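Course 697, Robots Around People
Handout 5: house rules for arms on ordinary desks
Updated February 25, 2018. Replaces the October version, throw that one out.

Read before lab. Short lecture, most of this is meant to be used at the bench.

Where we got to last time

Risk assessment per ISO 12100. You set the limits of the machine, find the hazards, estimate the risk, evaluate it, then reduce. Reduction goes in order: design it out, then guard it, then warn people. Half of the homework started with a warning sign. A sign is the last one in the list. Redo if yours did.

Also last time: ISO 10218 for industrial robots (part 1 the robot, part 2 the system and integration) and TS 15066 for collaborative work. Keep in mind what 15066 talks about. The application, meaning arm plus gripper plus part plus task plus the place it stands. "We bought a cobot" is no answer to question 2 on the homework. Put a knife in the gripper and see how collaborative it is.

Today: the place it stands. Textbook cells have a fence and a steel table bolted down. The desk setups in this course have office stuff all over them, and the rules have to be written for that.

The desk as a workspace

Task for this week's worked case is bag and small object work, two arms, one desk. Yellow paper bag upright near the middle, green apple tucked in against it, plastic cup in front of the keyboard. Monitor behind. Look at it as a list of things the arm can touch, then as a list of things the arm is supposed to touch. Second list much shorter. Everything on the first list and missing from the second needs a decision from you, written down.

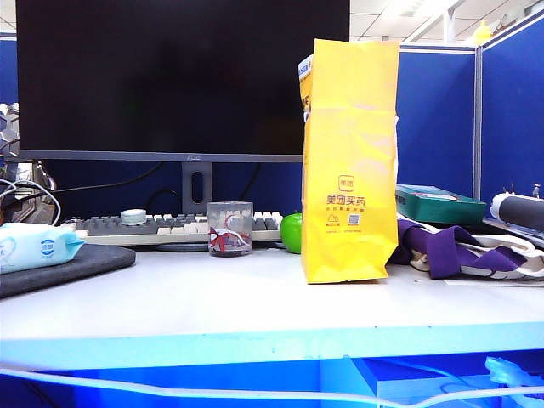

Rules for the desk

1. Draw the reach before you place anything. Full reach of each arm incl. gripper and whatever it holds. Tape on the desk if you're allowed, otherwise on paper. The overlap of the two arms gets its own color.

2. Sort every item. Task item, fixed item, or item that has to go. A monitor can be a fixed item. So can a keyboard, if you decide so and put it in the collision model. "It was already there" is not a category.

3. Fixed items go in the model with margin. Box shapes fine. Don't model a keyboard key by key, waste of an afternoon. Do include the knob if there is one, and the monitor foot, it sticks out further than you think.

4. Cables. The one that gets us every term. A cable across the front of the desk is at sleeve height for the operator and snag height for a gripper coming home low. Route behind, clip, or move the home pose. Arm power and e-stop cables never share a clip with USB.

5. Soft things are hazards too. Fabric bags, straps, loose ribbon, anything a finger can hook. A strap pulled by a gripper brings the rest of the bag and whatever sits on top of it. Force limit may not trip, fabric gives slowly.

6. Liquids off the desk. Closed bottles count. An empty cup is OK as a task item, check that it is empty every time and not once at the start of the day.

7. Glass. Allowed only if the grasp force limit has been set for it and tested on a cheap one first. Log which cup. Clear cups are also lousy for depth cameras, so the model may think there's nothing there, plan for that.

8. Food and medicine. Props only, labeled as props, never back into somebody's drawer after. A printed box is a nice target for a label reading task but the rule is the same.

9. Screens off or showing something still when a camera can see them. A moving picture behind the task item will mess up your tracking, and a mail inbox in a recording is a privacy problem. We had one in the Gelis room, whole set deleted.

Rules for two arms

This is where reports get thin so more detail.

10. One arm owns the shared volume at a time. Software lock, with a name in the log. If both need it (handover, one holds while the other inserts) then that is a separate mode, separate speed limit, and its own line in the risk assessment.

11. Lower speed in shared mode. The number comes from your own stopping distance test, do not copy it from a datasheet or from the group next to you. Your payload isn't theirs.

12. Waiting arm waits open and still. Fingers open, no small corrections. An arm that twitches while waiting teaches people to ignore motion.

13. Handovers over something soft or over nothing. No handover above a keyboard, a cup, a hand.

14. Drop plan. For each object: where does it land if the grip fails at the highest point, where if it fails at the fastest point. Those are different places. A cube falls and rolls, a paper bag doesn't go anywhere much.

15. Stop means both. One e-stop, both arms, every time. Test it with the second arm moving, since testing it with the second arm parked proves nothing about the second arm.

Camera on the wrist, what it can and can't be used for

People want to use the wrist view as a safety sensor. No. It's a task sensor. It moves with the arm, it loses the sides, it blurs when anything goes fast near it, and the fingertips take up the bottom of the view. Not safety rated, so it can't be credited in the assessment. Write that sentence in your report.

What it is good for: checking approach angle, checking the bag is open before you go in, review after an incident. For the review use, frames need timestamps from the same clock as the joint log. Nevano project students found this out the slow way, the logs were off and no one could say which arm moved first.

Exercise for the view on this page. The fingers stand open in front of an open paper bag, the other arm has a Rubik's cube up in front of the monitor, and the cube is a smear of orange. Work out:

- which arm should own the shared volume in your mode table, and is the other one allowed to be this close to it
- where the cube goes on a drop. Candidates are the bag, the keyboard, the cup
- whether you could read the cube's pose well enough to plan a grasp off this view alone. If no, what do you wait for
- which items near the bag are on your "has to go" list. Look at the lower right corner, not just the middle

Half a page. Drawings count. Hand it in with the reach sketch. 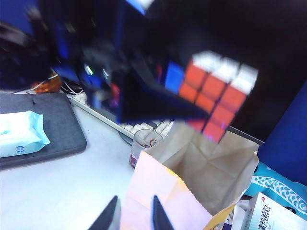 L. Fortin

Lecture part, continued: who writes the rules

Standards give you the method and the limits. They don't know your desk. So below the standard you need a site rule, and below that a task sheet. Three layers:

Standard. You don't edit it. You cite clause and edition. If you cite a withdrawn edition say why.

Site rule. One page, on the wall, applies to every arm in the room. Who may run, who may be within reach while it runs, what stop means, who resets. Kolten (the shop that hosts our site visit) keeps theirs to one page with a signature line, good model, copy the layout.

Task sheet. Changes with every setup. Item list, reach sketch, modes, speeds, drop plan, photo of the starting layout. If the layout in the photo and the layout on the desk don't match, you don't start. Either fix the desk or redo the sheet, both are fine, pick one.

Common mistake: site rule stuff creeping into the task sheet, then somebody changes a task and by accident changes who may reset the e-stop. Keep them apart.

Change control, short version

What counts as a change? New object. Same object, heavier. New gripper fingers or new finger pads. Desk moved. Camera moved. Firmware. A different person running it, if they haven't signed the site rule.

What doesnt: different color of the same bag, lights on or off (unless vision is in the loop, then yes it does), fresh batteries in a keyboard.

Every change gets a line in the log. Date, what, who, retested yes/no. A line, not an essay.

Before you power up (cut out and tape to the desk)

- layout matches photo
- stuff that has to go has gone
- cups empty
- cables clipped, nothing strung along the front edge
- straps and sleeves tucked, lanyards off
- stop tested, both arms moving slow
- mode and speed read out loud by the operator, repeated by the spotter
- log running, clocks synced
- spotter has the stop in hand and is looking at the arms, phone away

After

- arms home, fingers open, power off in that order
- task items back in the bin, other people's things back where they were
- anything touched that wasn't supposed to be touched: write it in the log even if nothing broke. These are the most usefull lines in the whole log
- blurred or cut off frames stay in the recording. No tidying up before review

Grading

Task sheet and reach sketch 5 points, drop plan 3, e-stop test record 2. No points for a nice cover page. Missing e-stop record means no lab time until it's in, regardless of the rest.

For next time

Read the part of 10218-2 on layout and the 15066 section on power and force limiting, skim the annex with the body regions. Bring your stopping distance numbers on paper. Handovers to a person's hand will be the topic, so far we only covered arm to arm.

Homework box is outside the Gelis room, left of the door.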